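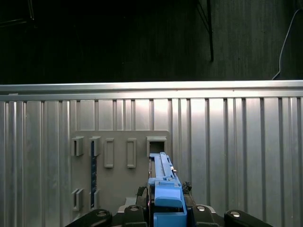
4.2 Comparing the two grippers

We went into this part of the study fairly sure that the choice of gripper would matter less than the choice of controller, and I may as well say now that we were wrong! Both grippers went on the same arm, with the same wrist camera, and did the same jobs on a desktop computer. The first was the Trarno, a linkage design with long perforated fingers. The second was the Lammers, which is shorter, stiffer and a good deal wider across the knuckles. Each one got 300 attempts, so 600 in all, split evenly between the Rodelberg controller and our older Gresimura one.

The long fingers were a joy near the drive cage (less so around the cables, where they liked to snag a loop of wire on the way in). Figure 5 gives an idea of how little room there is once the linkage is down inside the case, with the power and data leads on one side and the sheet metal on the other.

Figure 5. Wrist camera view of a gripper inside the open tower, next to the drive cage.

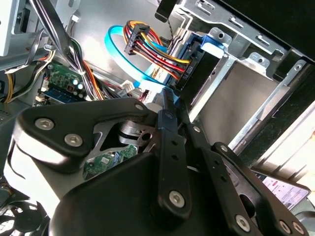

4.3 What the fixed camera added

The wrist camera is lovely for the last bit of an approach, but the fingers and linkages block a lot of what you'd want to see. So we ran a second camera from outside the workspace, mostly to keep track of the drive and the case together.
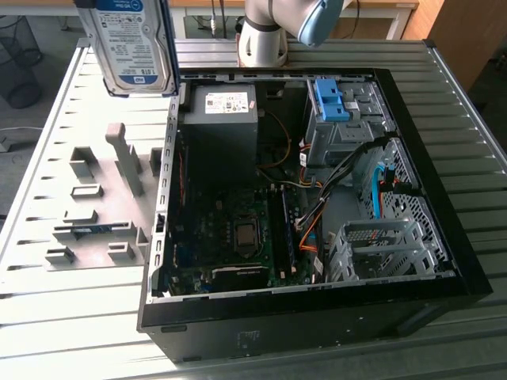 I'd expected the two views to disagree now and then, and they did, usually over the tilt of the drive. When that happened we let the fixed view decide until the gripper was within 5 cm of the cage, then handed over to the wrist. It's a crude rule and I'm sure someone could do better, but it behaved the same way with both controllers and we left it alone for the rest of the trials. The switching distance was picked by hand in February, before the Lammers had even been fitted, so it may flatter the Trarno a little.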